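Clause 9

The draft was called Good Practice for Arms in Shared Kitchens, and by the time it reached Joon-young Cha it had 1528 comments against it.
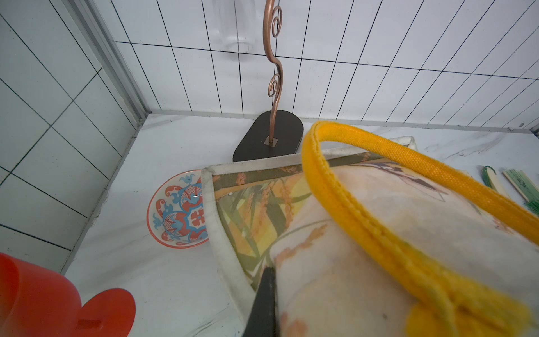 Cha worked from the second floor of the Weleck building in Hiltley. His post was technical editor. He did not write rules. He removed the words that stopped rules from meaning one thing, and he had removed most of them from clauses 1 to 8 before the end of December.

Clause 9 dealt with soft goods. It read, in full: "The arm shall release a held textile when a person reaches for it."

The comments on clause 9 fell into two groups. Manufacturers wanted to know what counted as reaching. Users wanted to know why the arm kept letting go.

He rang Graciela Alarcón, who had drafted the clause and had since moved to the test house at Zorkdale.

"Define reaching," he said.

"A hand moving towards the item."

"At what speed?"

"We left that out. We couldn't agree."

"From what distance?"

"We left that out too."

He wrote both answers down. Then he asked which trial the clause had come from, and she gave him a reference number and said the logs were complete but not pleasant to read.

The trial had run for 300 sessions in a home kitchen rented from a Mrs Doherty. The arm was a Chae, single gripper, ordinary firmware. The log gave the time, the item, the grip force and the outcome. A free text column had been provided for the householder, and her son Ultan had filled it in on her behalf.

Session 14: Cloth. Released when Mam reached for the kettle. She did not want the cloth.

Session 15: Same again.

Session 31: Oven glove. Mam reached for it. Arm released it. It fell in the sink.

Session 32: Mam says can it not wait till she has hold of the thing.

Cha read session 32 twice and put a mark beside it. He carried on to the end, which took him until the cleaners had been round. From session 200 onwards the entries became shorter. The last of them said: Mam has stopped reaching. She says its name and puts her hand out flat and it comes to her. She wants to know is that allowed.

It was not allowed. It was not forbidden either. Clause 9 had no provision for a person who put out a hand and waited.

He drafted a replacement.

"9.1 The arm shall keep its grip on a textile until a person's pull on that textile is detected.

9.2 On detecting a pull, the arm shall release within the time stated by the manufacturer.

9.3 The arm shall not treat movement near a textile as a request for it.

9.4 Where a person holds out an open hand and gives a spoken request, the arm may bring the textile to the hand. 9.1 then applies."

So-yul Yang, who chaired the working group, telephoned the next morning.

"You've written a new requirement," she said. "You're an editor."

"I've written four. The old one was two requirements and a guess."

"Where does 9.4 come from?"

"The trial log. Free text column, final entry."

"Free text isn't evidence."

"It's 1424 lines of the same person in the same kitchen. What would you call it?"

She said she would call it an annex, and that if he wanted 9.4 in the main body he would need a seconder from industry. He asked Jae-in Tak, who built grippers and had submitted more comments than anyone else. Tak replied within the hour. He objected to the word "pull", which he wanted replaced with "force directed away from the gripper". He objected to "open hand". He had no objection to the rest and would second it.

Cha accepted the first change and refused the second. Tak withdrew the objection.

The standard was published on 8/30/19. Clause 9 ran to five lines, the fifth being a note that Yang had insisted on, stating that a spoken request need not include the name of the arm.

A copy went to each trial site, with a compliments slip. The one from the Doherty house came back in a used envelope. Somebody had gone through clause 9 in blue biro. Beside 9.1 was a tick. Beside 9.3 was a tick, underlined. Beside 9.4 was written, in a hand that did not match the log: May? Should be shall.

Cha opened the file for the second edition and entered it as comment number one.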